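How to Tell Whether a Pale Patch in Carpet Tile Is Dirt, Wear or Just the Tile

Print this page | E-mail this page

September
By Annelore Kleinschmidt
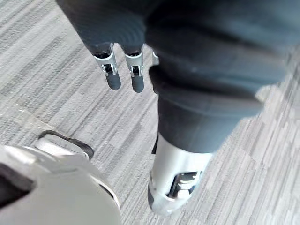 Striped gray carpet tile, with a paler strip at left that looks almost like a seam.

Every few months somebody offers to restore the carpet in our building. The last quote came to $694 for one open room and a hallway, and the man who wrote it had spent most of his visit looking at his phone. I don't doubt he owns a machine. I do doubt he knew what he was going to clean.

Striped gray tile is hard to read. The streaks go from light gray to charcoal, the patches don't always line up with their neighbors, and a lighter band can be a stain, a worn path, leftover soap, or nothing at all. Find out which before you pay anyone or pour anything.

What you need

A flashlight, a vacuum with a working brush, two white cotton cloths, plain water, a putty knife, and one spare tile from the same batch if you have it. You don't need the Killell spot kit. I bought one, and I got the same result from the cloth and water.

Step 1. Vacuum it properly

Go over the patch slowly, along the stripes and then across them. Most people make one pass and call it clean. Low pile still holds grit down at the base, and grit can make a tile look flat and chalky. If the patch is gone after this, you're done.

Step 2. Look at it from four sides

Stand on each side of the patch in turn. Pile leans, and a tile that was turned when it was laid will look lighter from one side and darker from another. If the patch swaps from light to dark as you walk around it, you are looking at direction. No cleaner will change that. Sumathi Nambiar, who manages the floor below ours, had the same tile shampooed twice before she tried this.

Do it once by daylight and again with the overhead lights on. Window light coming in low will show up seams you'd swear weren't there at noon.

Step 3. The damp cloth test

Wet one white cloth, wring it hard, and press it on the pale area for 20 seconds. Don't rub. Press the second cloth, also damp, on a part of the same tile that looks normal. Compare them.

Both cloths equally gray: ordinary soil, and the pale part isn't the dirty part.
Pale-area cloth slick or foamy when you squeeze it: old detergent. See step 4.
Both cloths clean: fading, wear or the way the tile was made. Skip to step 5.

Test in a corner first if you don't know what the carpet is made of. Some dyes run, whatever the brochure says.

Step 4. Getting soap out

Plain water and a lot of blotting. Dampen, blot, let it dry overnight, look again. You may have to do this three times, and it is dull work. The Covar rinse additive is supposed to do it in one. It may. I tried it on one patch and couldn't see a difference from water, which proves very little, but I'm not buying a second bottle.

Keep the water light. If you soak the tile, the edges can lift, and then you have a trip hazard in place of a pale spot.

Step 5. Swapping the tile

If the color has really gone, trade the tile with one from under a cabinet or behind a door.

Slide the putty knife into a seam and work one corner up. Look at the back before you pull the rest. Most tiles carry an arrow, and the floor was laid to some scheme of arrows, all one way or quarter-turned. Write down which way yours points. Ynyr Rosser didn't when he did our hallway, and it has a square in it that catches my eye every morning.

Peel slowly. If the glue fights you, stop and warm it with a hair dryer on low. Scrape any lumps off the floor, drop in the replacement with the arrow where the old one was, and press from the middle out to the edges. Brush the seams with your fingers so the pile isn't trapped.

A brand new tile next to old ones will probably stand out worse than the faded one did. Dealers will tell you it blends in. Mine hasn't yet, and it's been down since spring. Old for old is a better match.

What it cost us

One box of spares was $184, and we've used two tiles from it. The rest of the hallway turned out to be direction and soap.

If you still want a professional, ask what they think the patch is and how they know. Anyone who answers "traffic" without kneeling down can be sent home.

Last updated: September. Added the note on daylight in step 2, after a question from Noura Matar.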